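Pressemitteilung

Murico lädt zum Aufräumfreitag: Ein großer Holztisch darf wieder Tisch sein

Wer mit anderen zusammen arbeitet, kennt das ja: Man legt am Morgen nur schnell etwas ab, eine Jacke, ein Glas, das Obst vom Frühstück, und am Abend ist der Platz schon wieder voll. Mit dem Aufräumfreitag möchte Murico im Juli allen Werkstätten, Büros und Laboren Mut machen, sich wenigstens einen Tisch vorzunehmen und ihn freizuhalten.

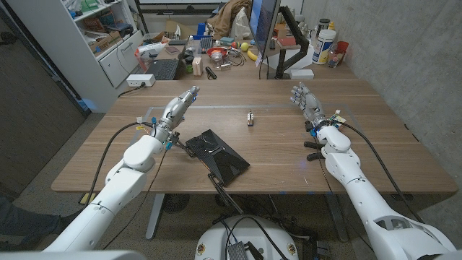
Muss denn gleich der ganze Raum aufgeräumt werden?
Ein einziger Tisch genügt für den Anfang, am besten der, an dem täglich gearbeitet wird. Der Rest darf warten, auch bis zum nächsten Monat.

Entstanden ist die Aktion gemeinsam mit dem Möbelhaus Engelbrecht, das uns seit langem mit Rat und gelegentlich auch mit Kuchen zur Seite steht. Die Mappe dazu umfasst 2 Blätter, eines für den Arbeitstisch und eines für die Ablage dahinter, und wir haben beim Schreiben viel gelacht und noch mehr gestrichen.

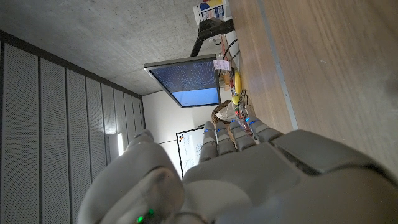
Wohin mit Kabeln, Zetteln und dem Pausenobst?
Kabel werden gebündelt und hinter dem Bildschirm geführt, Zettel kommen einmal in der Woche in die Mappe, und fürs Obst reicht eine Schale am Rand.

Besonders ans Herz legen möchten wir Ihnen das Abkleben: Ein heller Streifen Klebeband rund um die Arbeitsfläche, und schon sieht jeder, was frei bleiben soll. Eine kleine Figur darf gern stehen bleiben, denn ein bisschen Gesellschaft braucht schließlich jeder Tisch!
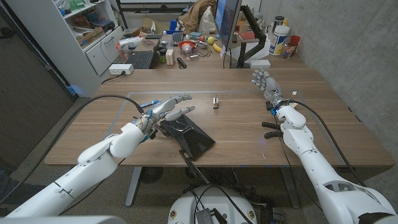 Kleine Figur auf der Holzplatte, davor ein flaches schwarzes Teil.

Für den Auftakt hat Vivex 3000 Mappen gedruckt, die ab sofort kostenlos bestellt werden können. Die ersten 100 Einsendungen erhalten dazu eine Rolle Klebeband von Kastolov, und wer mag, schickt uns
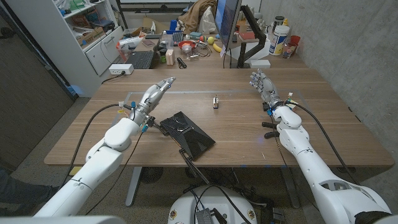
hinterher ein paar Zeilen, wie es gelaufen ist und was unter den Stapeln zum Vorschein kam. Wir freuen uns über jede Zuschrift und antworten gern, auch wenn es manchmal ein Weilchen dauert.

Bestellungen und Rückfragen: Murico, Pressestelle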